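Kitchen > Tips > Cupboards and Tables

Getting a Sticky Table Clean Again

By Solomiia Didenko

Every kitchen table goes tacky in the end. You wipe it, it looks fine, and then your sleeve stays behind when you get up. The usual culprit is years of spray cleaner, each coat laid lovingly over the last. I had a good 2 years of lemon on mine.

Start with warm water and a few drops of dish soap. Wring the cloth out hard, wipe, then wipe again with plain water. People skip the second pass and then write to me about streaks. Dry with an old T-shirt, preferably one belonging to somebody who isn't home.

If it still grabs at your elbows, mix one part white vinegar with four parts water and try a patch near the edge first. Keep vinegar off marble, and off waxed wood unless you enjoy waxing. 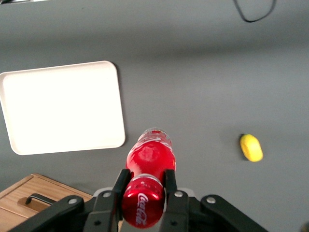 A Coca-Cola bottle on a matte gray tabletop.

Soda rings are just sugar, and sugar gives up if you let it soak. Lay a warm wet cloth over the spot, go argue with the dishwasher for 5 minutes, and come back. Scrape what's left with an old plastic card — never a knife, however confident you feel.

Matte tops show greasy fingerprints more than shiny ones do, a fact the store kept to itself. A drop of rubbing alcohol on a soft cloth lifts them from most laminates. Test first, open a window, and don't do it next to a lit burner.

Valentyna Kravets wrote in to recommend baking soda paste for everything. It's fine on a stained mug. On a matte table it leaves a shiny spot, and you'll be buying a fruit bowl to cover it.

More in Tips
Why Your Drawer Won't Close
Candle Wax on a Tablecloth
Rescuing a Scorched Pan
36 Uses for an Old Toothbrush

Contact | Back to top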